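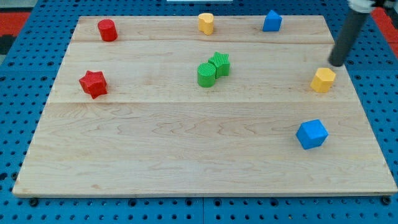 **Speaker notes, Friday, August 10, 2018**
**Organising in small workshops: what we learned at Jasent**

(Start slowly. Wait until people at the back have found a chair.)

Good morning. My name is Benjamín Painemal. I worked nine years at Jasent, on the packing side, and now I work for the union as an organiser. English is my third language, so if I say something unclear, please put up your hand and I will try again.

I will speak for twenty minutes and then we have questions.

**1. The company**

- Jasent has three sites. The largest is Lucero, with 400 workers. Hitura is much smaller, with 68.
- Before March of last year there was no agreement at any site. Each person had their own letter with their own rate of pay.
- Two people doing the same job at the same bench could have a difference of two dollars an hour. Most did not know it, as the letter said you must not discuss your pay.

(Ask: who here has had a letter like this? Give them a moment to look around at the hands.)

**2. Why we started with the small site**

Many people advised us to begin at Lucero. It has the numbers, and the newspapers would come. I understood the argument, but I did not agree with it, and neither did Shota Tsuji, who was the first delegate at Hitura.

At Hitura everybody eats lunch in the same room. If you speak with ten people on Monday, by Wednesday the whole site has heard it. This is a strength, but it is also a danger. The supervisor eats in that room too.

So the early talks were held outside work. We met in Shota's garage, then in the library after five. We did not use the company email and we did not use the company noticeboard. I recommend the same to you.

**3. The roster question**

We thought the big issue would be wages. We had a leaflet about wages already printed, 770 copies, and most of them are still in a box in my office.

When we sat down and listened, people spoke about the roster. It was published on Friday evening for the Monday. A mother with two children in child care cannot live like this. A man who looks after his father cannot live like this either. We threw out our plan and wrote a new one with one demand at the top: ten days' notice of any shift.

(Do not hurry here. Last time in the other branch I went too fast and got three questions about it.)

**4. What the company did**

- They hired a consulting firm, Vutamer, to run "information sessions" in paid time.
- Attendance was called voluntary. A list of names was taken at the door.
- They offered a new coffee machine and a barbecue. People enjoyed the barbecue.
- One team leader told his crew that the Hitura site could be closed. When we asked for this in writing, it was never repeated.

We kept a notebook. Date, time, who spoke, what words were used. It was boring work, and I ask you to do it from the first day. Our notebook has about 10 pages on the first month alone, and the lawyer read every one.

**5. The vote and after**

The vote was held over two days so that night shift could take part. It was not as close as we feared. I will not tell you it was easy after that. Bargaining took seven months. We got the roster notice, and a single pay scale with four levels. We did not get the extra week of leave, and some members are still angry with me about it. They have a right to be.

Lucero asked for its first meeting two weeks after the Hitura agreement was signed.

**6. If there is time**

- Translate the leaflets properly. Pay somebody to do it. Our first Spanish version was a bad one, and I am ashamed to say I wrote it.
- Have two delegates, never one. Shota was on sick leave for a fortnight and everything stopped.
- Give new members a job in the first week, even a small one such as bringing the chairs.

(Questions. Shota will answer anything about the night shift. Sign-up sheet is on the table near the door, remind them twice.)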